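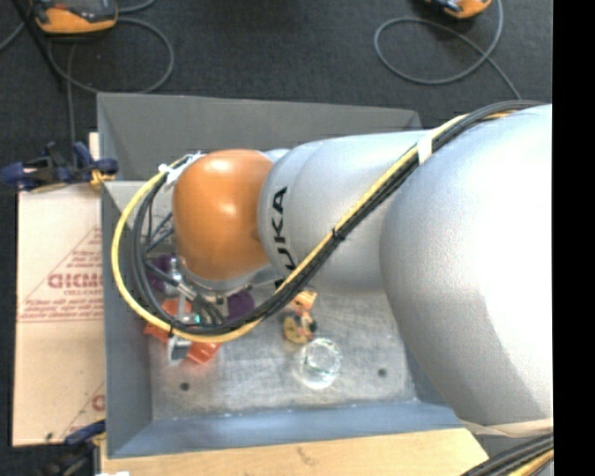
Ohemaa Agbeko
Girls' Program Lead, Rultgate Youth Soccer

Spring progress report to the McGrath Fund
March | By Ohemaa Agbeko

We use cookies to remember your settings. By staying on this site you accept them.

We're halfway through the grant and I have so much to tell you that I've had to cut this down twice. The short version: the girls' program is bigger than we planned, the coaching is better than it was last spring, and we still have a problem with field time that I'll get to further down.

Registration first. We closed the winter sign-up with 314 girls across all age groups. When we wrote the application to you we had hoped to reach that number by the end of the second year, so we're well ahead. The biggest jump is in the U-12s, where we went from two teams to five and had to split one training group in the middle of the season when it got too large for a single coach. The U-16s are the group I worry about. We lost several players to track and to weekend jobs, and for three matches we played with one substitute on the bench. They still finished third! I was on the touchline for the last of those games and I don't think I have ever heard a team talk to each other that much for ninety minutes.

Coaching

Your money paid for Tetteh Annan to come on as full-time head coach in the fall, and I can't say enough about what that has changed. Before, every team ran its own sessions and a girl moving up an age group more or less started over. Tetteh wrote one training plan for the whole club (U-8 through U-18, same words for the same things) and he spends two evenings a week going from group to group with the other coaches. The U-10 parents asked why their kids had stopped booting the ball up the middle. They're learning to turn, that's why.

Four of our former players are now working toward their first coaching license. The grant covers their course fees and a small payment per session. One of them took the U-9s alone for the first time in February, in sideways rain, and came back asking for a second group.

Travel and matches

The Zerorau tournament was our first long trip with more than one team. We took the U-14s and the U-16s on the same bus, left at 5:30 a.m. and played our opening match at noon. The U-14s won their group, then went out on penalties in the semifinal after being a goal up with four minutes left. The U-16s lost two and drew one, and the draw was against last year's winners. Our goalkeeper saved a penalty in that match and then a second one when the referee ordered it retaken. The whole sideline lost its mind, me included.

Bus, lodging and entry fees together came in under what we budgeted. With your agreement I'd like to move the leftover amount to goalkeeper training, where we have one coach for the entire club and a long list of kids who want the gloves.

Equipment

We bought 80 balls in three sizes, along with new bibs, two sets of portable goals and a pump that works. Boots are on the lending shelf at the clubhouse and go out fast, mainly the small sizes. If a family asks for a pair we don't have, we write it down and order once a month.

Field time

Widau Park is still our only full-size field with lights, and we share it with the men's league and a rugby club. From November until now the girls had it for 369 hours. That covers training for the older groups but leaves the U-12s on the school grass, which drains badly and was closed for most of January. I have asked the parks office for the early slot, 4 p.m. to 6 p.m., for the fall season. They've been friendly about it and haven't said yes. A letter from the Fund would help, and I can send a draft if you're willing.

Open days

We ran three open days over the winter, free for any girl who wanted to try, no boots needed. Over 996 people came through the gate if you count parents and little brothers, which we did, as they ate all the sandwiches. Some of the new U-12s started that way. The next one is planned for when school lets out.

What comes next

Spring league is under way and every team has played at least once. Before the summer break we want to finish the license courses, run a week-long goalkeeper camp (if you approve the transfer) and get a U-18 team entered for the fall. We're three players short for that at the moment, and Tetteh has been calling girls who stopped playing a year or two ago. Two have come to training already.

The expense sheet is going to your office separately. I'd love for someone from the Fund to come and watch a match at Widau Park, and the U-14s have asked me to say that their home games are the best ones.

Last updated: March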